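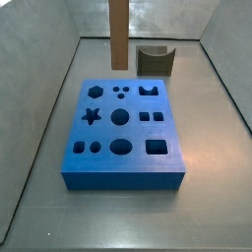

# noderbridge-sorter

Print this page | E-mail this page

Hi! This is the planning and perception code for our shape sorter rig, plus a small pile of recorded runs (353 of them, 2608 labeled views). I split it off from Nokska in September so you don't have to build the whole stack just to try a peg.

The matcher takes a piece's outline and looks for the cutout that fits. Star and hexagon are easy wins. The arch is my problem child, as its outline has a curved notch and the fitter keeps wanting to flip it end for end (set `flip_check: true` and it mostly behaves!). The two little squares sit so close together that I gave them one label, `sq_pair`. Don't split it, the Dravent loader will choke.

To run it:

 pip install -e .
 python plan.py --run 9 --retries 2

Shadows inside the holes come out nearly black, so leave the exposure setting alone until you've read `perception/NOTES`. The Hubáček planner is still in there, but it's slow and I only keep it for comparison.

E-mail this page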